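We use cookies to remember your settings. Accept / Manage

The Short Table, the Basket and the Cup

Posted August 11, 2026
By the Rurton workroom desk

A small gallery for people who have asked what we ended up keeping on the short table. It covers the table surface, one of the white cups and the black mesh basket. Notes on sizes, care and where things go follow the pictures.

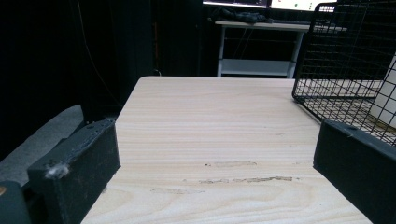

Pale tabletop with the worn patches in the middle. The mesh basket is at the upper right. 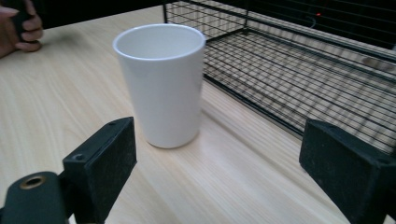 White tumbler on the wood, no handle, a little wider at the top than at the foot. 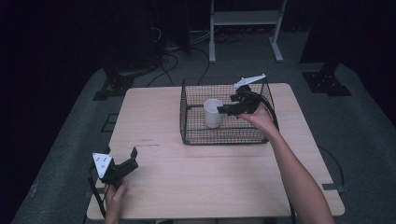 Cup upright in the wire basket, at the far half of the table.

The table came from the old Meireles showroom when it closed in December. We took three of them. Two went to the front office and have monitors on them now. The third stayed with us as the clearing table, where small items get set down, put in a basket and moved on to the shelves.

We looked into having the top refinished. The quote from the shop in Melora was fair, but it meant giving up the table for 16 days, and we use it every morning. For now it gets wiped with a damp cloth and dried right away. We don't use spray polish on it. Polish leaves a film, and the cups slide. If the scraped part starts to catch on cloths, we will sand that strip lightly by hand and put a coat of clear oil on it.

Please don't drag things across the top. Lift them. The same goes for baskets with wire feet or bare wire underneath, which can mark a finish in one pass if there is anything heavy inside.

The cups belong to the set we keep for the Utent kitchen shelf. We bought 40 to begin with and have not needed to reorder. They are plain on purpose. Anything with a printed logo ended up on somebody's desk and stayed there — the plain ones mostly come back. They stack badly, so we don't stack them. One cup inside another tends to stick, and people chip the rims getting them apart.

Cups go in a basket standing up, open side up. We tried them upside down for a while to keep dust out, but they tipped over when the basket was carried. If a cup is going to sit on the shelf longer than a week, put a clean dish towel over the whole basket.

We like mesh for this job. Crumbs and grit fall through or are easy to spot, and you can tell from across the room if there is something in it. The plastic bins we had before were solid on all sides, and things got left at the bottom. Mesh does bend if you lean on the rim. When that happens, straighten it by hand before the coating cracks.

Washing a basket takes a few minutes. Warm water, a drop of dish soap, a soft brush for the corners, then stand it on its side on a towel. Don't put it away damp. One of the older ones rusted where the rim meets the side, and the rust came off on a white cup. It scrubbed out with baking soda.

A few other notes on the setup:

The basket goes toward the back of the table so the front stays open for sorting. People who work left-handed can shift it over, as long as it goes back afterward.

One kind of thing per basket. Cups with cups, spoons with spoons. Mixed baskets go back to the clearing table.

Chipped cups go in the gray tub under the sink and not in the trash. We use them for paint water.

If you want the same basket for your own room, measure the shelf first. Ours fit the Rurton shelves with very little to spare, and the deeper size does not fit at all. We found that out after ordering two of the deep ones, which now hold extension cords in the supply closet.

The next gallery will cover the shelves themselves, with the labels and the new hooks along the side wall.

Get new galleries by email. Enter your address to join the newsletter. Unsubscribe at any time.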